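The Kit Is Fine. The Subscription Is the Problem.

By Tegan Pearce
5 min read

I have spent most of September with the Clanitero tabletop arm, the one Brevambridge sells as a starter kit for schools, small shops and anyone else who wants a robot that can pick things up. I bought it with my own money. I would recommend the arm. I would not recommend the plan that comes with it, and I think the company should stop selling the two together.

The hardware first. The arm arrives mostly assembled. You bolt it to a table, attach the two-finger gripper, plug the wrist camera into the control box, and run a calibration that took me 20 minutes the first time and less after that. The printed guide is clear. The screws were all in the bag. One cable clip broke on the second day and I replaced it with a zip tie, which has held.

The gripper is the best part. The fingers are plain wedges with flat inner faces, and they close evenly. They don't wobble when the arm stops. I have used cheaper grippers where one finger got there before the other and pushed the object away. I had very little of that trouble with this one, apart from a few light objects on a slick tray.

The wrist camera is decent. The picture is sharp enough for the software to work with, though the color shifts in the evening under my desk lamp. I moved the lamp and stopped thinking about it.

Now the service. Clanitero comes with what Brevambridge calls a guided skill plan. You pick a task from a list, set up your table the way the plan tells you, and record yourself moving the arm through the task by hand. The recordings go to the company, and a trained skill comes back, usually by the next morning. You need to do it a good many times. I recorded 213 runs for my first skill, which was picking up a soft toy and setting it down in another square of a taped grid.

The grid matters more than I expected. The plan asks you to lay it out with tape so that you can start the object in a different square from one run to the next. If you always put the toy in the same spot, the arm learns the spot and very little about the toy. I used blue tape, and my lines are not straight. They have wrinkled and torn in places from all the handling. The skill that came back didn't seem to mind.
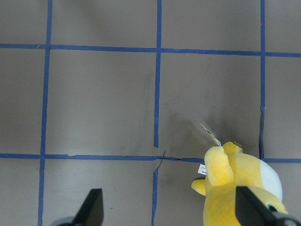 Soft toys are also a fair test, and I give the company credit for putting one on the beginner list. A wooden block has six sides and will not change shape when you squeeze it. A plush toy has bits that stick out, it has tags, and it gives way under the fingers. A customer who starts with blocks will get a good result early and a nasty surprise later.

My first skill came back and worked most of the time. When it failed, it mostly failed near the outer edges of the grid, where I had recorded fewer runs. That was my doing. I recorded more and it got better. This is how these things are supposed to go, and the plan's instructions explain it in plain words.

So why am I complaining? Because the skill is not mine.

The recordings are made on my table, with my arm, by my hand. They go up to the company's servers, and I can watch them there, but I can't download them in any form another program can read. The trained skill runs only while the subscription is active. I let mine lapse on purpose to see what would happen. The arm still moved when I steered it by hand. The skill would not load. When I paid again it came back, so nothing had been lost, but it had been out of my reach the whole time.

I wrote to Brevambridge about this and had a polite answer from Khrystyna-Mariia Hrytsenko in customer support. She said the company stores the recordings so that it can retrain skills when the software changes, and that an export feature is "under consideration." I believe her. I have also been told that things were under consideration by other companies, and I know how long that can last.

The usual defense is that training costs money and somebody has to pay for the computers. I agree, and I would pay for training. Charge me each time I send in a batch of recordings and I'll have no argument. Running a finished skill is different. That happens on the control box under my desk, which I own and which uses my electricity. The company's share of the work is done by then.

There is also the question of schools. Thanakorn Suwannarat teaches an after-school technology class and has 3 of these arms. His students recorded skills all last spring. The school's budget for subscriptions runs out before the summer, and he spent the last weeks of class on steering the arms by hand, with the students' own skills locked. He can get them back when the new budget starts. The students who graduated can't take anything with them, not even a file to show what they did.

I don't think any of this is sinister. It looks to me like a company that priced its product the way software is now priced, without asking whether it suited a thing you bolt to a table. Damo, the smaller kit that I reviewed last year, has a weaker arm and a worse manual, but it saves every recording to a folder on your own computer. I still have mine. I have used them twice since, for projects I hadn't thought of when I made them.

What I would like from Brevambridge is simple enough. Let customers export their recordings. Let a finished skill keep running on the box after the plan ends. Keep charging for new training, for storage and for help from a person. I suspect most buyers would stay on the plan anyway, at least through the first year, while they are still learning what the arm can do.

Until then, my advice is to buy the Clanitero arm if you plan to write your own control software or already have some. It is well made and the gripper is worth the price. If you're buying it for the skill plan, work out what five years of payments comes to before you order, and think about whether you would want to keep what you make.

Related
Damo, One Year Later
What a Wrist Camera Can and Can't Do
Should Schools Rent Their Robots?
Cieślak Grippers: Three Sizes Compared
Letters: Yaryna Nazarenko on Repair Parts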